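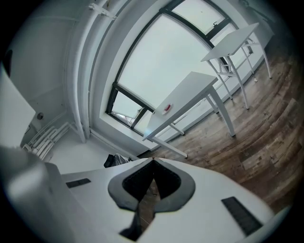 Members of the Diltimby Housing Association visited the Mustberg residential block on June 17, 2024, as part of the association's yearly program of study visits. The visit was arranged with the Rätsep building office, which has managed the renovation of the block since it was bought from the town of Plundness.

The block holds 40 apartments on six floors. Renovation is being carried out one stairwell at a time so that most residents can stay in their homes. Work in the first stairwell began in January, and apartments there are now being handed back to tenants. The group was shown the boiler room, the shared laundry and two apartments.

Heating was the main subject of the morning. The old radiators have been kept, but each now has its own valve, and the pipes in the cellar have been wrapped. The building office explained that tenants will be billed by use from next year. Several members asked how corner apartments, which lose more heat than the others, would be treated. A reduced rate is planned for these homes – the details have not yet been settled with the tenants' council.

In the apartments, attention turned to floors and sound. Complaints about footsteps made up a large share of the letters received before the work started. A soft underlay is now placed beneath all new flooring, and tenants are asked to fit felt pads to chairs and tables. 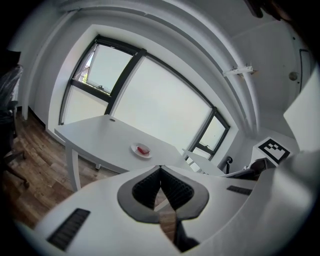

Brown wood flooring, seen during the visit to Mustberg.

After lunch the building office presented its system for keeping tenants informed. Notices are posted in each stairwell seven days before water or power is shut off, and a printed copy is put through every door. Nearly 100 notices have been issued to date. Our own practice at Diltimby is to give three days' notice, and the board will consider at its next meeting whether this should be extended.

The association thanks the Rätsep office and the residents of Mustberg for their welcome. A return visit to Diltimby is planned for the fall. Members who wish to help host it should write to the association office.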